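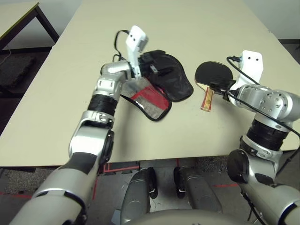 culla-segment

Splits two-arm teleop logs into labeled steps for the paddle case task. Part of the Nutumen stack. Reads joint states + head camera, writes one JSON per episode.

Status: works, rough. Config keys will change.

Install: pip install -e . then run culla-segment --in logs/ --out steps/

Labels so far: reach, open, insert, close, handoff, idle. "handoff" is the weak one, grippers close together confuse the contact check.

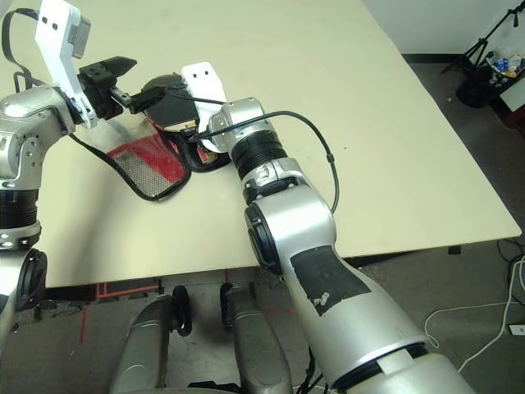 Head view, both grippers nearly meeting over the mesh pouch.

Window is 10 frames by default, 14 if your logs are noisy. Anything under 200 frames gets skiped with a warning. Max episode 2000.

Known issues
- translucent stuff breaks the mask, depth drops out
- left/right swapped in logs from before January, use --swap
- cable over the wrist sometimes read as an object

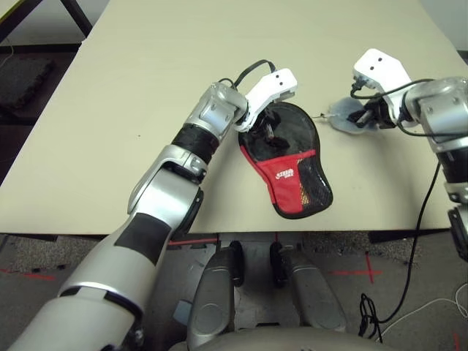 Left gripper on the paddle case, thin translucent sheet under the right one.

TODO: tests for the Barros exporter, clean up teh label map (Tove has a branch).

Maintainers: Ebuka Eze, Tove Vigfúsdóttir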